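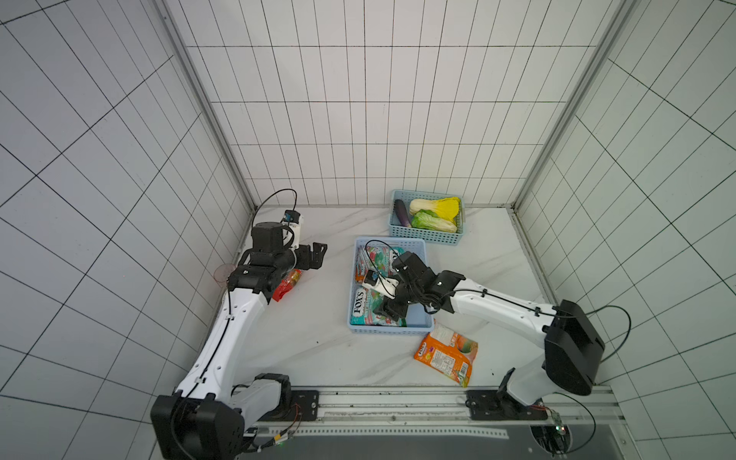 Jul 10, 2018
Sandside bench, tidy-up task

Finished labelling the Obura set this morning. 644 episodes, of which the first 80 are mine and can be recognised by how badly I drove the arms. They stay in for now. Cametti's write-up claims a few clumsy demonstrations help the policy recover from its own mistakes, and I have supplied clumsiness in quantity.

Question for this round: does the policy do better with both wrist views plus the fixed one, or does the fixed view do all the work while the wrist cameras sit there looking important? Last December's run said the second, but that was with wooden blocks and one basket, so I never believed it.

Set-up: sweet packets go in the large basket, the veg basket stays at the back as a distractor. Same start pose for both arms. Three conditions (all views, fixed only, wrists only), order shuffled by the script so I can't cheat by being fond of one of them.

Wrists only is the one I expected to be hopeless. A wrist view gets a lot of worktop and tile,

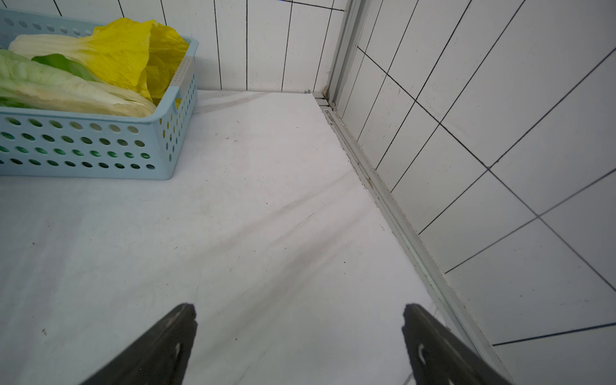 and unless the gripper starts by pointing at something useful the policy has to go looking for it. In the early checkpoint it didn't look, it just closed on thin air with great conviction. At 2,000 steps it had learnt to sweep sideways first, which I did not teach it and would quite like to take credit for.

Fixed only fails differently. It goes to the right packet and then pinches a centimetre too high, over and over. I take that as a depth problem, and it is the best argument so far for keeping the wrist views.

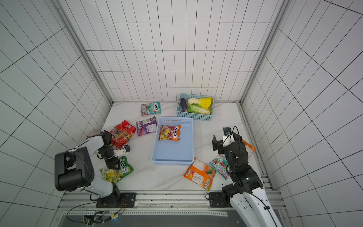

Scoring needs sorting before I run the full comparison. Grovosine scores a packet as done once it is inside the rim, which is fine until an arm drops one in and knocks another out. I'd sooner score the final layout and log disturbances separately. Partial overlap wants its own tag as well: with the red bag partly under the left arm, or the orange one partly hidden behind the right, the fixed view is guessing, and I don't want those lumped in with the bags lying in plain sight by the tray.

To do:
- rewrite the scorer, keep the old one for comparison
- 6 seeds per condition, no fewer, whatever the queue looks like
- retrain without my 80 and see if Cametti is right. Slightly dreading it
- check the timestamps between wrist and fixed streams before blaming depth for everything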